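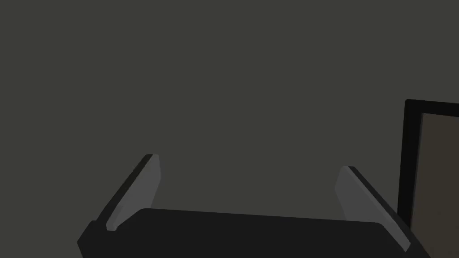 Cloltau in the simulator, from the wrist view. Fingers open, nothing between them.

The phantom grasp bug: your questions

I've been getting the same handful of emails ever since I posted the release notes in March, so I've put my replies in one spot. If you use the Cloltau cabinet tasks and you trained on anything older than the March release, please at least read the first few. The rest is for people who like gory details (hello, friends).

What went wrong?

The gripper was telling everybody it was holding something when it wasn't. You'd have the fingers wide open with plain air between them and the "grasped" signal sitting there happily at true. The arm would then do what any sensible arm does when it thinks it's got hold of a handle, and pull. Off it went backwards with nothing in its grip, and the task logic ticked over to the next stage.

How did you miss that for so long?

I was reading the success numbers and hardly watching any of the playback. My fault! The overhead view makes it really hard to tell an open gripper from one that's closed on a thin handle, and that was the view I had up on my second monitor. It was only when I switched to the wrist view one night, around 11 pm, that I saw the fingers standing apart with the grasp light on green. I went to bed cranky.

What was the cause?

Two things that were each pretty harmless alone. The Cloltau gripper driver decides it has a grasp when the finger motors report more force than a threshold. Fine. But I'd also tightened the open-position limit on the fingers when I swapped in the new model, and I forgot to change the "open" command to match. So every time the gripper opened fully it was pushing against its own end stop, and pushing against an end stop makes force. The driver saw force, said "got it", and never asked which direction the fingers were trying to go or how far apart they were.

I'd love to tell you it was something more exotic.

How many runs were affected?

I replayed 1000 episodes from the old set with the fixed check running alongside. Over 200 of them had at least one phantom grasp somewhere. Most recovered, in the sense that the arm wandered back and had another go. The ones I'm really grumpy about are the 20 that were scored as successes when the door had never been pulled at all. They passed because the door had been bumped open a crack by the side of the hand, and my success test was too generous about what counts as open. (That's been tightened as well, see below.)

Is this only a simulator problem?

The end stop mistake was in the Damell scene files, so that half of it lives in simulation. The grasp check was not. The same driver code runs on the real arm at Pralthorpe, and it would have been just as wrong there if somebody had set the limits the same way. We hadn't, by luck. I wouldn't lean on that.

Is it a safety matter, then?

I'm treating it as one. A real arm that believes it's holding a door will move with a door's worth of confidence, and if you happen to be reaching in to reset the cabinet, you don't want to be in the path of that. Going the other way is nasty too: a gripper that's wrong about what it's holding might also open when it shouldn't and drop something on your foot. Until you've updated, please run the real arm at reduced speed, keep a hand on the stop button, and stay out of the space behind it while it's pulling.

What did you change?

The grasp signal now needs all of these before it goes true:

The last command was close, not open.
The fingers have stopped short of fully closed, and short of fully open.
The force has been over the threshold for 5 control ticks in a row.

The open command has been moved in from the end stop. The success test now looks at how far the door has swung and whether there was a proper grasp on the way there, so bumping it with your elbow no longer earns a gold star.

Do I need to retrain?

If your policy takes the grasp signal as an input, yes, sorry. It has learned that "grasped" sometimes means nothing much, and you'll see it hesitate or re-grip when it has no reason to. If you only train from camera views you might get away with dropping the bad episodes. The list of them is in the release folder as a plain text file, one episode number per line.

I use a Leclerc gripper with your driver. Am I affected?

Possibly. I don't have one to test on. Open your gripper all the way with nothing near it and watch the grasp signal for a bit. If it goes true, or even flickers, you've got the same trouble. Updating the driver should sort it out, but do the check again afterwards and let me know what you see.

Can I check my own logs without replaying everything?

You can! Look for any moment where the finger gap is at its maximum and grasped is true. Those two should never line up. The little script in the tools folder does it and prints the episode numbers, and it's slow on big logs, so start it before lunch. I'll speed it up when I get a chance.

Why does the wrist view look so bare?

I get asked this a lot, mostly by people who think their textures haven't loaded. The plain grey is the normal background colour for the cabinet tasks. Your install is fine.

I found a phantom grasp after updating. What now?

Send me the log, the scene file and your finger limits, please. The limits are the bit people leave out and they're the first thing I'll ask for. A screenshot from the wrist view helps heaps as well.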